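Wer zu Graça Guerreiro will, muss in Vadmont erst einmal zwei Treppen hoch und dann an einem Flur voller Kartons vorbei. Sie lacht, als ich oben ankomme und nach Luft schnappe. »Das ist der Kundenfilter«, sagt sie, »wer es bis hierher schafft, der will sein Büro wirklich aufgeräumt haben!« Dann gibt es Kaffee, und bevor ich die erste Frage stellen kann, sind wir schon mitten im Thema, nämlich bei den Kabeln.

Mit ihrem Kollegen Didier Vidal räumt sie seit sechs Jahren Arbeitsplätze auf, meistens dann, wenn eine Firma umzieht oder sich verkleinert. Angefangen hat alles in Gerkstead, mit einem Auftrag, den eigentlich keiner haben wollte: 266 Schreibtische, jeder mit Schubladen, und in jeder Schublade das, was man eben so aufhebt. »Ich habe damals gedacht, das Papier wird schlimm«, erzählt sie. »Aber Papier ist brav, das liegt. Ein Kabel dagegen, das greift nach dem nächsten, und abends haben Sie ein Nest.«

Ob sie denn wenigstens zu Hause ordentlich sei? Da winkt sie ab. In ihrer Küche gebe es eine Schublade, über die werde nicht gesprochen. Didier, der gerade mit einem Stapel Deckel hereinkommt, nickt so ernst, dass wir alle drei lachen müssen.

Ihr Vorgehen beim Schreibtisch ist schnell erklärt, auch wenn sie es (zum Glück für mich) lieber ausführlich tut. Zuerst kommt alles Kleine nach vorn, dorthin, wo man bequem mit beiden Händen arbeiten kann. Die Kartons bleiben hinten oder an der Seite. Was zusammengehört, kommt in einen durchsichtigen Beutel. »Durchsichtig, bitte, das schreiben Sie auf! Ich habe Leute erlebt, die hatten wunderschöne graue Stoffbeutel, und jeden Montag haben sie alle wieder aufgemacht.«

Beim Umzug der Firma Ertürk im Februar hat sie dann gelernt, dass man auch die Mäuse ernst nehmen muss. 320 Stück lagen dort in zwei großen Kisten, die Kabel lose, und ein ganzer Vormittag ging nur fürs Entwirren drauf. Seitdem wird bei ihr jede Maus einzeln gewickelt, gleich am Platz und auf dem Mauspad, damit nichts wegrutscht. »Eine Hand hält, die andere arbeitet. Das Kabel kommt in Schlaufen um den Körper, nicht zu stramm, und am Schluss drückt man es an.«
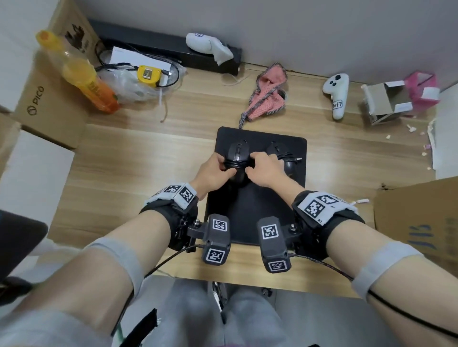
Den Stecker lässt sie übrigens gern ein Stück herausschauen, das ist ihr fast so wichtig wie das Wickeln selbst. »Dann sehe ich sofort, wo ich anfangen muss, wenn ich die Maus wieder brauche«, sagt sie. Didier macht es anders, er steckt das Ende unter die letzte Schlaufe, und darüber können sich die beiden nach all den Jahren noch herrlich streiten. Einig sind sie sich dafür bei allem, was weich ist, bei Tüchern und Schals etwa: Das kommt zum Schluss dran und wandert obenauf in den Karton.

Und was wird aus den Dingen, die zu nichts gehören? Dafür gibt es eine Kiste, die einen Monat stehen bleiben darf. Wer etwas vermisst, holt es sich. Ein Kunde aus Como, erzählt sie, habe so nach drei Wochen sein Maßband wiedergefunden und sich am Telefon gefreut wie ein Kind.

Inzwischen ist der Kaffee kalt, und Graça schaut auf die Uhr. Am Nachmittag wartet noch ein Büro auf sie, ein kleines diesmal, vier Tische und ein Abstellraum. »Der Abstellraum«, sagt sie und zieht schon die Jacke an, »der macht mir ein bisschen Sorgen.«

Text: Noémie Besnard | Kontakt | Impressum | © 2018 Alle Rechte vorbehalten | Nach oben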